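Ticket: heat pump in the back room short cycling, Nimov wall unit
Status: open, waiting on part
Submitted by: Mulugeta Ayele
Assigned to: Berhanu Ambaye, Plustgate Heating and Cooling

Hi Berhanu, me again! You asked for everything in one place so you don't have to dig through my texts, so I'm putting it all in this ticket, and sorry in advance for the length.

The unit is the Nimov in the back room, the one you put in when we took over the lease from Anetti. It ran fine all summer. Since September it comes on, blows for a bit, shuts off, and then comes right back on before I've even sat down. The compressor outside does the same thing — I can hear it clunk through the wall. The front office unit, same model, is totally fine.

What I've tried so far:

Pulled both filters and washed them in the sink. They were pretty gross (my fault) but cleaning them changed nothing.

Set the thermostat to 61 overnight to see if it would settle down. It didn't. In the morning the room was still swinging up and down, warm then chilly then warm.

Turned the breaker off, made coffee, turned it back on. It behaved beautifully until lunch and then went back to its old tricks.

Changed the batteries in the remote, and also tried running it with the buttons on the unit itself. Same either way, so I think we can let the remote off the hook.

On Thursday I sat in there with a notepad and wrote down every start and stop. I got 16 starts between 2 and 3 in the afternoon, and that can't be good for anything. The green light blinked twice before most of the shutdowns, but I didn't see it every time, so don't hold me to that one.
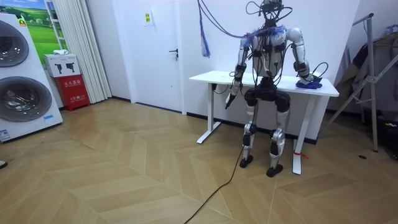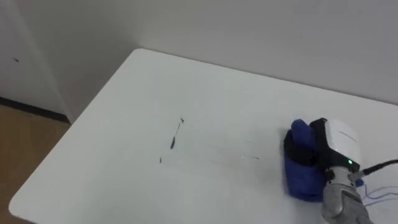
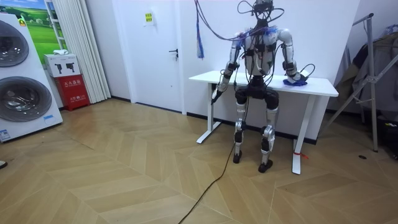
The other thing you asked about was the outdoor unit. I went around the back and cleared a bunch of leaves off the grille, and there's a good arm's length of space on every side. No ice on it that I could find. The thick pipe with the foam on it felt cool and the thin one felt warm, but I have no idea if that's what you want to hear. The foam is torn near the bracket too, and I wrapped it with tape for now.

Update, next morning: got your message about the sensor. I took the front cover off like you said and found the little probe, and it had popped out of its clip and was lying right up against the coil! I pushed it back in and it stayed put for a few hours, then I looked again and it had slipped out. The clip has a crack down one side. The cycling was definitely slower while it was seated, so I think you're onto something.

Update, later: called Tilahun, the parts place, and they don't stock the clip by itself, only the probe and clip together. I told them to go ahead and order it. They'll text you when it comes in — I gave them your number and not mine, hope that's okay.

For now I'm leaving the unit off and using the little space heater. Any morning works for the visit. Park in the side lot, the front is all permit spots now, and bring the short ladder if you can because ours has a bad foot.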